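2018年12月29日　作業ノート（投票所移転の件、続き）

研究室の暖房が朝から入っていないので、コートを着たまま書いてます。年内にもう一回だけLetlowの葉書を触っておきたくて出てきました。年明けに読む人（主に私とAureliaさん）のために、どこまでやって何が気持ち悪いままなのか、思い出せるうちに全部書いておきます。長いです！

前回のおさらいから。Letlowの区議会が9月に投票所の再編案を出して、住民に意見を聞く葉書を配った、あの件です。配ったのが3,000枚、戻ってきたのが400枚。で、議会の資料には「回答者の多数が再編案を支持」と一行だけ載っていて、その一行の中身を自分たちで読み直してみよう、というのが今回の作業の出発点でした。葉書の写しは区の事務局が氏名欄を隠した状態で出してくれたので、元データそのものから数え直せます。これは本当にありがたかった。ふつうは集計表しか出てこないので。

まず葉書の設問について。見れば見るほど変な作りで、問いが一つなのに中身が二つ入っているんですよ。「投票所を統合し、より設備の整った会場で投票できるようにする案に賛成ですか」。統合には反対だけど設備のいい会場には行きたい、という人はどこに丸をつければいいのか。そりゃあ余白に書き込みますよね。実際、書き込みのある葉書がかなりあって、「はい」に丸をつけておいて横に「ただし今の学校も残してほしい」と書いてあるやつ、これを議会側は素直に賛成に入れている。私は最初「条件つき賛成」という箱を作って放り込んでいたんですが、Aureliaさんに見せたら「それ、案の肝心なところに反対してるんじゃないの」と言われて、うーん、その通りで。統合案で学校を残したら統合になりません。

それで昨日から分類をやり直していました。今の符号はこうなっています。

A　賛成（書き込みなし、または賛成を補強する書き込み）
B　丸は賛成、書き込みは現在の投票所の存続を希望
C　反対
D　丸なし、書き込みのみ
E　読めない、または無関係な内容

Eに入る葉書が楽しいんですが、楽しんでいると日が暮れるので我慢。バス停のベンチの話、街灯の話、隣の家の生け垣の話。投票所のことには一言も触れていなくて、でも字はすごく丁寧なんです。区議会に物を言える紙が家に届いたのが久しぶりだったんだろうなあと想像してしまう。こういう声は投票所の集計からは外すしかないけれど、捨てるのは惜しいので、別紙に書き写しておきました（引き出しの二段目、青い紙ばさみ）。来年、陳情の話をやるなら絶対使えます。

Bの線引きはまだ揺れています。迷ったものを書いておくと、

「母が歩ける距離なら賛成」。これは今の場所を残せと言っているわけじゃないのでAかなと思ったけれど、移転先までの距離を考えると実質Bでは？とも思えてきて、二回動かしました。今はAに戻してあります。書いた人の家がどこか分からない以上、こちらで距離を推し量って意味を足すのは違う気がするので。

「どちらでもよいが、廊下が暗い」。どの会場の廊下なのか書いてない！　Dの仲間ということにしました。丸がついていないし。

「賛成。でも決まってるんでしょう？」。これはA。Aなんですけど、Aに入れるたびに何か申し訳ない気持ちになります。こういう調子のものが他にもあるので、備考欄に「諦め」と書いておきました。符号にするかどうかは保留。Aureliaさんは符号にしたい派で、私は今のところ備考派です。調子を読み取って箱に入れ始めると、読む人の機嫌で結果が変わりそうで怖い。私は機嫌の悪い朝だと全部皮肉に見えます。
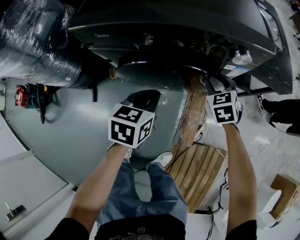
地区ごとの偏りの話に移ります。Letlowは5つの地区に分かれていて、葉書の隅に地区の印が押してあるので、どこから戻ってきたかは分かるんです。で、これを並べてみたら、新しい会場に近い側の地区からの返送がやたら多い。投票所がなくなる側の地区は、戻りが薄い。「多数が支持」の正体の何割かはこれじゃないかと私は睨んでいて、ただ、まだ睨んでいるだけです。配布枚数が地区ごとに何枚だったのかの記録が手元にないんですよね。均等に配ったのか、世帯数に合わせたのか、配達の人が持って行きやすい順に配ったのか。総数しか分からない。これがないと戻りが薄いとも厚いとも本当は言えません。

事務局への問い合わせは出してあります。窓口はRhydian Pumphreyさんで、前にも葉書の写しの件でやりとりした方。返事は早いし感じもいいんですが、配布記録については「印刷会社が持っているかもしれない」とのこと。印刷と封入をやったのはMedeirosという会社で、Pumphreyさんから聞いてもらうことになりました。年末だから動くのは年明けでしょうね。こちらから直接電話するのは、Pumphreyさんの顔を立てて、一度待ってからにします。（自分へ：勝手に電話しないこと。前科あり。）

もう一つ気になっているのが締め切りのこと。葉書には返送の期限が印刷されているのに、期限を過ぎて届いた分がどう扱われたのか、議会の資料に何も書いてありません。写しには受付印が押してあるものと押していないものが混ざっていて、押していないのが期限後の分なのか、単に押し忘れなのか。押し忘れだとすると特定の地区に固まりすぎているようにも見えるし、でも箱詰めのときに一束まるごと印を飛ばしただけかもしれない。写しは8つの束に分けて届いたので、束の順番と受付印の有無を突き合わせれば見当がつくかも。ところが私、最初の日に浮かれて束をほどいて机に広げてしまったんですよね……。元の順番は、束ごとに撮った控えと、クリップの跡で復元しました。たぶん合っています。たぶん、というのをここにちゃんと書いておきます。後で「復元済み」とだけ書いてあるのを見た人が信じると困るので。

書き起こしは前半を手で打って、後半からJurnoに切り替えました。研究室で入れている書き起こし用の道具です。手書き文字の読み取りは思ったより使えるけど、丸の位置は全然だめ。「はい」と「いいえ」の間に大きく丸を描く人がいると、必ず「はい」にするんです。これ、まずいですよ。迷っている人が全員賛成になってしまう。なので丸の判定は全部人間がやる、Jurnoには余白の書き込みだけ読ませる、と決めました。あと人名らしきものを地名に直したがる癖があるので、固有名詞が出てきたら必ず写しに戻って確認。面倒くさいけど、戻るたびに何かしら見つかるから、まあ、いいか。

ついでに議事録も読みました。再編案が委員会にかかった回と、その次の本会議の回。委員会のほうは意外と中身があって、移転先の会場の段差のことや、夕方に駐車場が埋まることなどを複数の議員が聞いているんです。葉書の余白にも段差と駐車場の話は繰り返し出てくるから、議員さんたちは葉書を読んだか、地元で同じ話を聞かされていたか、どっちかでしょう。それが本会議になるとすっかり消えて、「住民の多数の支持を得た案」という言い方だけが残る。委員会の報告を読み上げる段で要約されて、要約が一行になって、その一行が採決の根拠になる。こういう縮み方を追いかけるのは好きな作業で、ついつい前の年の別の議案まで読んでしまいました。図書館の分館の開館時間を決めたときも、ほとんど同じ形で縮んでいました。これは別の紙に書いてあります。

ただ、議事録を読んでいて自分の見方が片寄ってきたなとも感じます。葉書の丸のつけ方がどうであれ、再編そのものにはそれなりの理由があるんですよ。今の投票所のうち学校を使っているところは、投票のたびに授業を休みにしていて、保護者からの苦情が前から出ている。葉書にもそういう声はちゃんとあって、Aの束を読んでいると「やっと休校がなくなる」と書いた人がいます。私たちが調べているのは葉書の読み方であって、再編の良し悪しを決める立場にはいない。Aureliaさんに前からそう釘を刺されていて、昨日も刺されました。報告の題も、私が仮につけた「作られた多数」は却下です。はい、自分でも煽ってるなと思っていました。代わりの題は空欄のまま。

一致度の確認について。二人で別々に同じ束を符号化して突き合わせる作業、一束目だけ終わっています。AとCはほぼ問題なし。割れるのは予想どおりBとDで、割れ方に癖があります。私は余白の文を重く見てBに寄せる、Aureliaさんは丸を重く見てAに残す。どっちが正しいというより、手順書に「丸と文が食い違うときは」の一項がなかったのが悪いので、昨日の夕方に二人で文案を作りました。写しておきます。

「丸と書き込みの内容が食い違う場合、書き込みが現在の投票所の存続をはっきり求めているときに限りBとする。距離、設備、時間帯への不安や希望だけではBとしない。迷う場合は両方の読みを備考に残し、単独で決めない。」

これでさっきの「母が歩ける距離なら賛成」はAで落ち着くはず。一束目は新しい文案でやり直しになりますが、やり直す前の符号は消さずに別の列に残すこと。前のを上書きしてしまうと、文案を変えてどれだけ動いたのかが分からなくなります。

今日やったこと。二束目の書き込みの写し取りが終わり。三束目は途中まで（インクが薄くて目が疲れた）。手順書に上の文案を追加。備考欄の書き方がばらばらだったのを、できる範囲で揃えました。「諦め」「あきらめ」「諦め？」が混ざっていて、検索しても引っかからないという間抜けなことになっていたので。表の古い版は別の場所に移して、今の版の名前に「作業中」とつけてあります。

できなかったこと。受付印と束の突き合わせ。やりたかったけれど、やり始めたら帰れなくなるのが目に見えていたので手をつけませんでした。議員ごとの発言の書き抜きもまだです。

年明けの分担、今のところの案：

Aureliaさん　一束目の再符号化、移転先の会場の利用規則を探す
私　三束目の残り、受付印の突き合わせ、Pumphreyさんへの再連絡
二人で　Bに入った葉書の読み合わせ、題を決める

Pumphreyさんに聞くことをまとめておくと、地区ごとの配布枚数、期限後に届いた葉書の扱い、受付印を押したのが一人だったのか何人かで分担したのか、それから設問の文を書いたのが誰か。最後のは聞き方が難しいです。責めているように聞こえたら困る。「設問の文案が決まるまでの経過が分かる資料があれば」くらいの言い方でどうでしょう、Aureliaさん、これを読んだら赤を入れてください。

あ、それと、写しの束は鍵のかかる棚に戻しました。鍵はいつもの缶の中。三束目だけは付箋を貼ったまま途中で閉じてあるので、開けるときに付箋を落とさないようにお願いします。黄色が「写し取り済み」、桃色が「読めないので相談」です。桃色が思ったより多いです、すみません。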